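Equipment planning grant: progress report
Prepared by Farah Pelupessy for the Grukstead Fund
September 10, 2022

We're a good way into the planning phase and I'm really pleased with where it has landed! When we wrote to you in January we thought we would need two arms, two grippers and a full set of guarding. Working the whole cell out in simulation first has changed the shopping list quite a bit (and shrunk it).

What we've settled so far:

One arm instead of two. The sorting job fits inside a single arm's reach if the bins stay close to the base.
Perforated tabletop, bought ready-made. Binosell quoted $387 per panel, and we need one panel plus a spare.
Plastic baskets, 30 of them, from Skinditz. They're cheap, and we expect to go through a few.

Still open is the gripper. The Hosseinzadeh workshop has offered to make us custom fingers for $1000 a pair, with a lead time of 56 days. I'd love to say yes, but I want to see more simulated grasps inside the baskets before we commit. The mesh walls leave less room for fingers than a flat tray would, and small objects close to a wall are the hard case.

The simulated cell, arm and baskets first, then a grasp with the cube:

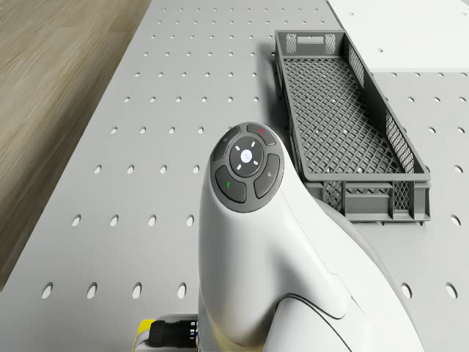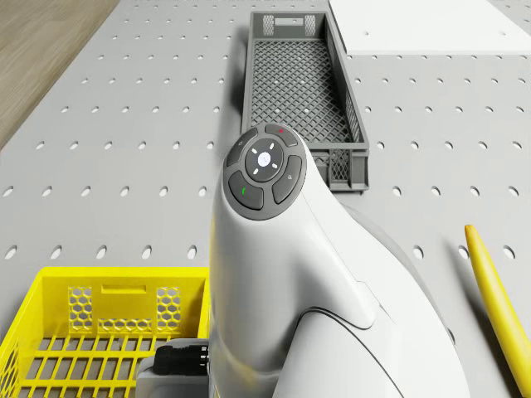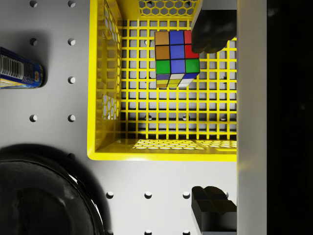 Spending is under plan, mostly thanks to dropping the second arm. I'd like to move part of that money to a longer service contract, and I'll send the revised budget sheet separately for your approval. We also still need a firm delivery quote for the arm, which has been slow in coming. If the fingers go ahead, the order should be placed before the arm ships so that everything can be fitted in one visit.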